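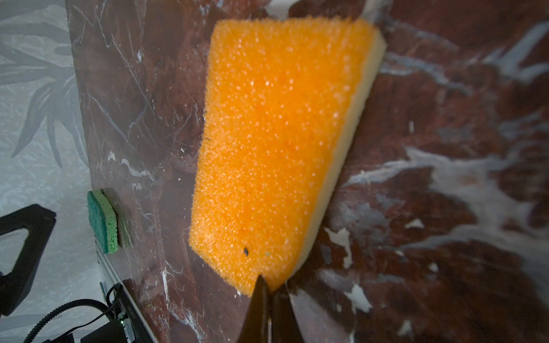
Grasten Motorsport to run Flilero touring cars at Hendlow round

HENDLOW, May 27, 2019 - Grasten Motorsport will enter two Flilero touring cars in the October endurance round at Hendlow Raceway, the team confirmed today. It will be the team's first start in a race longer than 60 minutes.

The cars have been built at the team's own shop over the winter and spring. Both will run in the production class, with sealed engines and the standard six-speed gearbox. Car 4 will carry the team's usual blue and white colors. The second car gets its number when the entry list closes.

The Hendlow race covers 100 laps of the full circuit, with two required pit stops and at least one driver change. Grasten has run sprint races only for the past three seasons, so most of the preparation has gone into fueling, brake changes and radio procedure. The crew has been practicing stops twice a week.

Tang, which has supplied dampers to the team since its first season, stays on as technical partner and will send an engineer to all test days. The new dampers have a longer stroke to deal with the curbs at the back of the circuit, where both Grasten cars lost time last year.
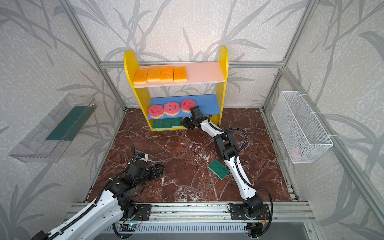 Tang said in a statement that the first runs with the longer dampers had gone well, but that it wanted more laps on full fuel before settling on spring rates. The company added that a second set of rear units would be ready before the next test, "and we'd like to try those on a hot track if we can get one."

The cars covered 700 miles between them at the opening test. One day was shortened by a wheel bearing failure on the second car. The part has been replaced with a heavier one, and the same change has been made to Car 4.
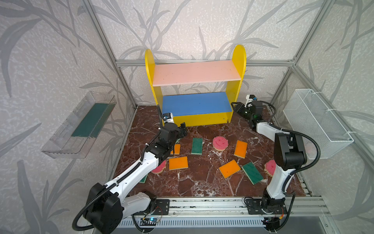
Two more tests are planned before the race, both at Hendlow. The first will be closed to the public. The second will be open, with free parking in the infield lot and access to the paddock during the lunch break.

Driver lineups will be announced after the second test. Each car will have two drivers, and the team is still in talks over one seat.

Race tickets go on sale through the Hendlow Raceway box office later this summer. Grasten team members get their usual discount with a current card.

Media passes: apply to the Grasten press office.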